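Asunto: Re: [lista-compras] Presupuesto de la segunda celda de dos brazos

Hola a todos:
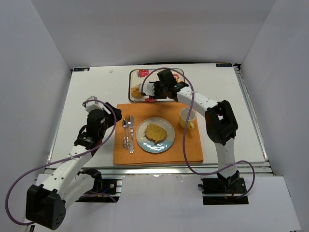
Contesto al mensaje de ayer sobre el presupuesto, que hay que cerrar antes de octubre. He hablado con Dasley y con Borkent y ya tengo casi todas las respuestas. Lo que se preguntaba era esto:

El Jul 29, 2025 se escribió en la lista:
> Antes de firmar nada me gustaría saber tres cosas.
> 1. Si la oferta de Dasley incluye las pinzas o solo los brazos.
> 2. Cuánto tardan los repuestos.
> 3. Si hace falta comprar otra mesa o sirve la que
> quedó libre del proyecto Meminico.
> Tampoco veo en la hoja ninguna partida para vajilla
> y textiles, y el año pasado se pagó de fungibles.

Por orden:

1. La oferta incluye 2 brazos con sus pinzas, bases y fuentes de alimentación. No incluye los cables de repuesto. Propongo pedir 4 desde el principio, porque comprarlos sueltos nos obliga a pagar el porte cada vez.

2. Dasley da un plazo de 13 días para dedos de pinza y cables. Para una articulación completa el plazo sube a 90 días. Borkent sirve antes, pero no mantiene el precio más allá del trimestre y no acepta devoluciones de material abierto.

3. La mesa de Meminico sirve si se le cambian los perfiles de aluminio del frente. Los paneles de las paredes hay que encargarlos nuevos. Prefiero que sean blancos mate, como pedimos en la ficha técnica, aunque Ionescu los ofrece en gris por menos dinero.

En cuanto a la vajilla, la tarea va a seguir siendo poner y servir el desayuno: mantel individual, plato, cubiertos, taza y algo de bollería. Abriría una partida propia. Los platos y las tazas se rompen, los manteles hay que lavarlos y la bollería se compra cada semana. Si va todo a fungibles nos volverá a pasar lo del año pasado, que en la justificación hubo que separar los tiques a mano.

Queda pendiente la ampliación de garantía. Dasley la cobra por brazo y por año y no me han confirmado si cubre las pinzas. Hasta que lo digan por escrito la dejaría fuera del total, en una línea aparte.

He actualizado la hoja compartida con estos cambios. Si alguien tiene otra oferta para los paneles, que la añada en la pestaña de mobiliario con el IVA desglosado.

Un saludo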